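Umness sucht Comiczeichner*innen und eine Storyboard-Assistenz

Das Comicmagazin Umness erscheint zweimal im Jahr in einer gedruckten Auflage von 400 Exemplaren. Für die siebte Ausgabe und das Begleitprojekt Bokeldale suchen wir Zeichnerinnen und Zeichner für Kurzcomics sowie eine Person, die uns beim Storyboard unterstützt. Einsendeschluss ist der 2026-01-21.

Worum es geht

Bokeldale ist eine erfundene Kleinstadt, in der alle Geschichten der kommenden Ausgabe spielen. Es gibt einen Fluss, einen stillgelegten Güterbahnhof, eine Markthalle und eine Hauptstraße mit zu vielen Friseuren. Ein Stadtplan und ein kurzes Personenverzeichnis liegen vor und werden nach der Zusage verschickt. Wer mitmacht, wählt einen Ort aus dem Plan und erzählt dort eine abgeschlossene Geschichte. Figuren aus dem Verzeichnis dürfen auftreten, müssen aber am Ende noch am Leben sein, weil andere sie ebenfalls verwenden.

Das Genre ist frei. In den letzten Ausgaben hatten wir viel Science-Fiction und wenig Krimi, über Krimis freuen wir uns also besonders. Fantasy mit Drachen bitte nur, wenn der Drache in eine Kleinstadt passt.
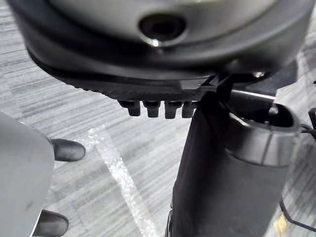 Kurzcomics: was wir suchen

Umfang: vier bis acht Seiten, abgeschlossen
Format: 17 x 24 cm, Hochformat, 3 mm Beschnitt
Farbe: Schwarzweiß oder Schwarz plus eine Schmuckfarbe
Auflösung: 300 dpi bei Graustufen, Strichzeichnungen bitte höher
Sprache: Deutsch, bei Übersetzungen helfen wir
Technik: analog oder digital

Text und Zeichnung können von einer Person oder von einem Team stammen. Wer nur schreibt, kann sich ebenfalls melden, sollte aber schon eine Zeichnerin oder einen Zeichner mitbringen. Vermitteln können wir in diesem Durchgang leider nicht. Bereits veröffentlichte Arbeiten nehmen wir nicht an, auch keine, die vollständig im Netz stehen. Einzelne Seiten in sozialen Medien sind kein Problem. Beiträge, die mit Bildgeneratoren erstellt wurden, sind ausgeschlossen.

Honorar und Rechte

Wir zahlen 40 Euro pro gedruckter Seite, dazu kommen fünf Belegexemplare. Das Honorar wird nach Erscheinen überwiesen. Teams teilen den Betrag unter sich auf und nennen uns ein gemeinsames Konto. Umness erhält das einfache Recht zum Abdruck in der Ausgabe. Alle übrigen Rechte bleiben bei den Urheberinnen und Urhebern, und nach sechs Monaten kann die Geschichte auch anderswo erscheinen. Die Originale verbleiben bei euch, wir brauchen nur die Scans.

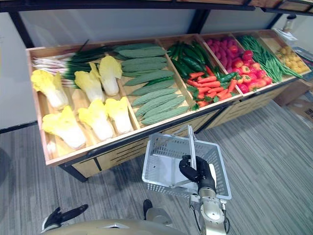
Storyboard-Assistenz (Honorarbasis)

Parallel zum Heft entsteht unter dem Titel Manzano ein kurzer Animationsfilm nach einer Geschichte aus der fünften Ausgabe. Regie führt Leire Herrero, von der auch die Vorlage stammt. Das Drehbuch ist fertig, das Storyboard zu einem Drittel. Für den Rest suchen wir ab April eine Assistenz.

Zu den Aufgaben gehören:

Reinzeichnung von Skizzen der Regie
Ausarbeitung von Übergängen und Kameraeinstellungen nach Absprache
Zusammenstellung des Animatics mit vorläufigem Ton
Pflege der Einstellungsliste

Insgesamt rechnen wir mit ungefähr 300 Zeichnungen, viele davon klein und schnell. Erfahrung mit Storyboards ist erwünscht, ein abgeschlossenes Studium wird nicht verlangt. Wichtig ist uns, dass Perspektive und Figuren auch in groben Skizzen lesbar bleiben. Spanischkenntnisse helfen, da ein Teil der Notizen auf Spanisch verfasst ist. Besprochen wird auf Deutsch.
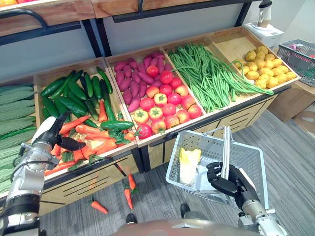 Die Arbeit kann vollständig von zu Hause aus erledigt werden. Einmal in der Woche gibt es eine Besprechung per Video, dazwischen läuft der Austausch schriftlich. Zum Auftakt möchten wir uns einmal persönlich im Atelier Varthorpe treffen, die Fahrtkosten übernehmen wir. Das Honorar wird pauschal vereinbart und in drei Raten gezahlt. Den genauen Betrag nennen wir im Erstgespräch, er hängt davon ab, wie viel der Tonarbeit mit übernommen wird.

Bewerbung

Für einen Kurzcomic schickt uns bitte:

eine Zusammenfassung der Geschichte auf höchstens einer Seite, mit Ende
eine fertige Probeseite oder zwei Seiten Bleistiftlayout
drei ältere Arbeiten als PDF
zwei Sätze zur Person

Für die Storyboard-Assistenz genügen ein kurzer Lebenslauf und ein Portfolio mit mindestens einer zusammenhängenden Bildfolge. Einzelillustrationen allein reichen uns zur Beurteilung nicht aus. Bitte gebt auch an, mit welchen Programmen ihr arbeitet und wie viele Tage pro Woche ihr Zeit habt.

Alles bitte in einer einzigen PDF-Datei, höchstens 20 MB, über das Formular auf unserer Kontaktseite. In die Betreffzeile gehört entweder „Bokeldale“ oder „Manzano“. Wer sich für beides interessiert, schickt zwei getrennte Bewerbungen.

Die Auswahl für das Heft trifft die Redaktion, über die Assistenz entscheidet Leire Herrero. Antwort bekommen alle, in der Regel innerhalb von vier Wochen. Eine ausführliche Kritik zu abgelehnten Einsendungen können wir nicht leisten. Fragen zum Format oder zum Vertrag beantworten wir vorab gern über dasselbe Formular.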